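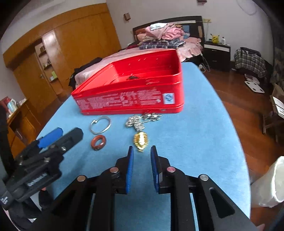

Print this page | E-mail this page

Progress report: Brilten–Humosden border dialogue
February 2020
By Gunārs Zariņš

Well, we got them in the same room again. When I wrote my last report the two foreign ministries weren't even answering each other's notes, and I told you I wasn't sure the grant would buy anything besides hotel nights. So I'm glad to have something better to send you this time, even if it comes with a few worries attached.

The short version is that deputy ministers from Brilten and Humosden met for two days at the Rimkutė guesthouse, off the record, with us in the chair. No flags, no press, and no joint statement at the end (Humosden insisted on that last part, and I didn't fight it). The first morning was rough. Brilten's side opened with the fishing arrests and read from a prepared text for what felt like forever, and the Humosden people sat there with their folders closed. I called an early lunch. Things loosened up a lot after that — mostly, I think, since both delegations had to share the one long table in the dining room.

By the second afternoon we were talking about the Wotetti crossing, which is what your money is really for. It has been shut to trucks since the ambassadors were called home, and people on both banks are hurting. Humosden would now accept a trial opening of 30 days, with a cap of 300 trucks a day. Brilten wants 1000 and says anything less is an insult. I don't believe either number is final! The Brilten deputy asked me over coffee what the road on the far side could carry, and you don't ask that if you're planning to walk away.

Where we're stuck is customs inspection. Brilten wants its own officers posted on the east bank, as they were under the old treaty. Humosden says that treaty lapsed and won't discuss it as if it were alive. I floated a mixed team under a neutral head. Both sides wrote it down and neither one said no, so I'm putting it in the draft paper and we'll see who shouts.

On the prisoners, I have less to tell you. There are 14 names on the combined list and both capitals agree on the list, at least, which they didn't before. Releases were not discussed in any serious way. I'd ask you to keep this part out of your public newsletter, please.

Spending is on track. Interpreters ran over because the second day went late, and I covered it out of the travel line, where we had some slack. The receipts went to your office with the last batch.

Next up is a technical meeting on the crossing, customs and road people only. Humosden has said yes, and Brilten has said yes "in principle" — I'm pushing for a date. There's also a budget vote coming in Brilten, and if the coalition wobbles I may need to move the whole thing back. Could you let me know whether the unspent venue money can carry over if that happens? I'd like to have the answer before I sign anything with the guesthouse.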